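Two Sets of Finger Pads, One Basket of Clothes

November 30, 2022
By the Naylor workshop desk
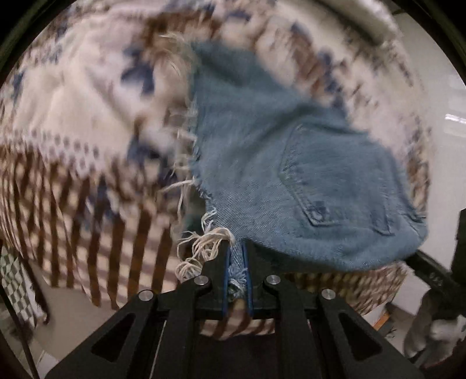

Denim is the easy part, according to one of the engineers at Elar, and the frayed ends are where a pad earns its price. The company spent the fall comparing 2 sets of finger pads for its hand-held gripper, a tool that a person carries through a task by hand before any arm is asked to do the same thing. We spoke with the engineer who ran the comparison at the Cisterham shop. The company asked us to leave names out, and we agreed.

The work began in September with a complaint. People using the older pads said they had to pinch cloth twice to be sure of it. "You close the fingers, you lift, and the cloth stays where it was," the engineer said. "Then you do it again, harder. If you're recording that, you've recorded a bad habit."

The older pads are a firm rubber with a ribbed face. The newer ones are softer and came from a supplier called Fimodska. Both fit the same fingers and go on with the same screws, so the rest of the tool could be left alone. The linkage, the plates and the camera mount were the same for every trial.

Elar ran 600 trials in all, split evenly between the two sets. Each trial was one pick from a basket or a pile, one lift and one release. The items were ordinary laundry: shorts, dish towels, socks, shirts and a few blankets. We asked why they hadn't used flat test swatches, as some labs do.

"We did, for a week," the engineer said. "Everything passed. A swatch lies flat and has four clean edges. Shorts have a waistband, pockets and a rivet, and you can come in on any of those."

A trial counted as a miss if the cloth slipped out before the person let go, or if the fingers closed on nothing. Out of the full set, 166 trials were misses, and most of those were with the older pads. The engineer didn't want to give the split for each item, saying the numbers for socks were too small to lean on.

Thick seams were a surprise. The team had expected the softer pads to do worse there, because a soft face can roll over a hard edge. They held about as well as the ribbed ones. Thin cotton was where the two sets came apart. The ribbed pads tended to push a single layer ahead of them, and the soft pads caught it.

Loose threads caused a different kind of trouble. "With a cut-off hem you can end up holding the fringe and none of the garment," the engineer said. "It looks like a good grip until you lift. We argued over whether to call that a miss. In the end we did, if the shorts didn't come up."

The soft pads have their own faults. They pick up lint, and a linty pad slips. The shop now wipes them with a damp cloth between runs, and the person holding the tool has to remember to do it. They also wear faster. One pair was changed after 2925 closings, counted by a switch on the trigger, when a corner began to peel. The ribbed pads on the other tool were still in use when we visited.

We asked about the camera as well. It sits on the tool and looks out over the fingers through a wide lens. Elar tried a narrower lens early on and went back. "With the narrow one you had a nice sharp view of the pads and no idea what else was in the basket," the engineer said. "The wide one bends everything toward the edges, and you get used to that. We correct for it later when we need to."

Motion blur is harder to fix. A blanket that is being moved quickly can blur badly while the fingers stay sharp. The shop has tried brighter lamps and a shorter exposure. The lamps helped, but they put glare on the walls, and some people said they got headaches. For now the instruction is to move more slowly when handling anything large.

Would they have got the same result with the pads on a motor-driven gripper? The engineer wasn't ready to say. A person feels the cloth start to go through the trigger and squeezes harder without thinking about it. A motor set to one force won't do that. The next round will use the same pads on an arm, at three fixed forces, with the same clothes.

Elar has ordered more of the soft pads in the meantime. The ribbed ones are staying in the drawer for boxes and bottles, where the engineer still prefers them. "They last, and cardboard doesn't shed," the engineer said. "I'd rather swap two screws than clean a pad all day."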